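Forty-three in, and I still hadn't got the hang of reaching.

I'd taken the job at Ornus in November, mostly for the bus route (the 3 stops right outside, which in Lurkby is practically a miracle), and the work was simple enough to explain to my mum. You hold the handles, the arm does what your hands do, and every go gets saved so the machine can learn from it. They wanted 2,000 goes. My share was 50 a shift, and I'd been so cheerful about that at the interview!

So there I was with my tea going cold, swinging the arm about in its pale little box and watching the wrist view on the screen. Black finger down on the left, all smear, and a blob of pink just peeping in at the bottom. I always went too fast on the way over – I do the same with shopping trolleys.

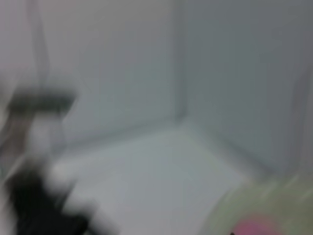
Rattanakul reckoned I shouldn't bin the fast ones, or the ones where I dithered either, and that if I only kept my tidy goes the thing would grow up thinking hands never changed their minds.

"Grow up," I said. "Listen to you."

But I kept it, and the next one, and one where I sneezed. After lunch they let me see the version trained on the old batch, the one everybody called Urnar. It went out over the floor of the box, quick as you like, and then it stopped. It hung there a moment, drew back a bit, and had a little think before going in again.

I knew that wobble. I'd watched my own hands do it all morning.

"Whose goes were those?" I asked, and Rattanakul went to look it up while I finished the cold tea.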